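Equipment Planning Analyst, Robotic Manipulation (fixed term)

Irham is hiring an analyst to prepare the equipment plan and purchase budget for its second kitchen manipulation cell. The post sits in the Nutgate group and reports to Leanne Sedgwick. Work starts in July.

The group runs tabletop tasks in simulation before hardware is ordered. Reach, gripper opening and counter clearance are read from these runs and passed to purchasing as requirements. Current tasks use a single arm with a two-fingered gripper and ordinary kitchen items such as knives, spoons, sponges and bowls. 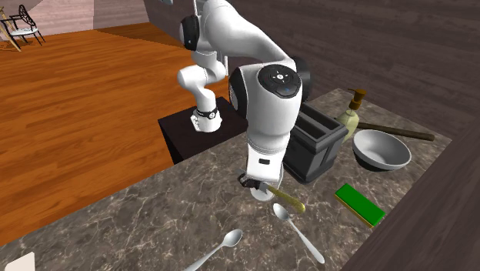 Duties

- Convert simulation results into written specifications for arms, grippers, mounts and safety equipment.
- Obtain and compare quotations. Each comparison covers purchase price, shipping, spare fingers, service terms and lead time.
- Maintain the equipment register (222 line items at present) and its depreciation schedule.
- Plan floor space, power and network drops with Přemysl Jireš.

Purchases above $4000 need 2 written quotations and a signed layout check. For the layout check, the analyst confirms that the arm can work over the objects on the counter from its proposed base position, with the toaster and the taller items left standing.

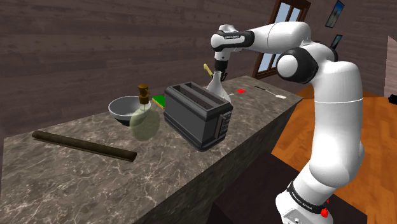

Mounting height and base offset are the values most often revised at this stage, and a late revision usually means a new mount. The analyst should be able to read a reach diagram without assistance. Programming is not required.

Requirements: experience in technical purchasing or lab planning, good spreadsheet skills, clear written English. Familiarity with robot service contracts is useful. Expect roughly 15 hours per week.

To apply, send a resume and one sample cost comparison to Oleksandra Polishchuk. Interviews are held on Thursday.

Contact | Copyright Irham | Back to top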